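# Nyanda Desk Set

Hello, and thanks for stopping by! This is the data card for Nyanda, a collection of short tabletop recordings we've been gathering so a small policy can learn to work at an ordinary desk (a real one, with the cables left in). It's a modest set, and we're fond of it.

## What's inside

There are over 200 episodes so far, recorded at 14 desks by people holding the gripper tool in one hand. Each episode has the wrist video, the gripper opening and a one-line task written by whoever did the recording, typos and all. The tasks are simple: move the mouse, straighten the keyboard, put the lid back on a jar. 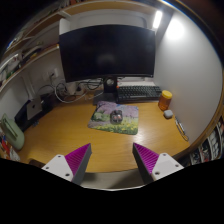
Imani Koech

Desks like this one, with a computer mouse on a flowery mouse pad and a big dark monitor behind it, make up much of the set. We ask people to start with the fingers open and pointed at the work, and to go slower than feels natural. I still rush mine, and Stella Ondieki has sent back more of my episodes than I'd like to admit!

## Splits and known gaps

Please keep the 65 held-out episodes out of training. See-through and shiny objects are thin on the ground, and left-handed recordings are scarcer still. More of both are planned for June.

## Comments

**bondstead_ml:** Are the task lines cleaned up anywhere, or do we do that ourselves?

**Imani Koech:** Yourselves for now, sorry! There's a script half written.

**grirgate:** Loaded fine here. The gripper opening is in millimeters, yes?

**Stella Ondieki:** Yes, millimeters throughout.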